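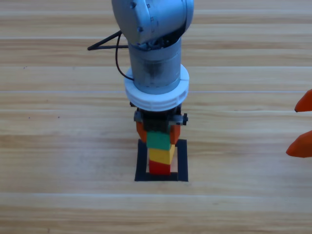 Water Use in Student Housing: A Study of Two Residence Halls at Ketbridge

Prepared by Aleksandra Sowa and Ravindra Rawat
Submitted 30 November 2019

1. Purpose

This report presents the results of a study of water use in Asmont Hall and Vashisht Hall, the two largest residence halls on the Ketbridge campus. The study was carried out during the fall term as part of the required course in resource management. Its purpose was to determine whether the difference in water bills between the halls could be explained by the fixtures installed in each building or by the habits of residents.

2. Background

Asmont Hall was last renovated when its heating system was replaced. The bathrooms on the upper floors were not included in that work, and most of the original shower heads remain in use. Vashisht Hall is a newer building with low-flow fixtures throughout. Both halls house undergraduates in shared rooms, and both have laundry rooms on the ground floor.

The housing office pays for water in both buildings. Residents do not receive a bill and are not told how much water their hall uses.

3. Method

Meter readings were taken at each hall every morning and evening over a period of 8 weeks. The readings were entered in a shared log and checked against the monthly statements supplied by the housing office. A short survey was also distributed to residents of both halls. It asked about length of showers, number of laundry loads per week, and whether the resident had reported a leak during the term. A total of 44 completed surveys were returned.

Readings from the fall break were removed before the results were compared. Most residents were away during that week, but a small group stayed in Asmont Hall, and including those days would have distorted the comparison.

4. Results

Asmont Hall used more water than Vashisht Hall in every week of the study. In the week with the widest gap, the difference was 3,000 gallons. Survey answers on showers and laundry were similar in the two halls. Residents of Asmont Hall were more likely to say that they had noticed a dripping faucet or a running toilet, and less likely to say that they had reported it.

Overnight use was also higher in Asmont Hall. Few residents shower or do laundry at that time, so a steady overnight flow is usually a sign of leaks.

5. Limits of the Study

The survey was voluntary, and residents who take an interest in water use may have been more willing to answer it. The meters measure each building as a whole, and it was not possible to separate laundry use from bathroom use. The study did not cover the spring term, when occupancy is lower.

6. Recommendations

The authors recommend that the housing office inspect all toilets and faucets in Asmont Hall during the December closing period. Shower heads on the upper floors should be replaced when funds allow. A notice explaining how to report a leak should be posted in every bathroom in both halls.

A copy of the meter log is held by the course office and may be consulted on request.

Related reports
Bicycle Parking at the Gerkelberg Street Entrance
Food Waste in the Main Dining Hall
Evening Bus Service and Student Work Hours
Paper Use in the Ketbridge Library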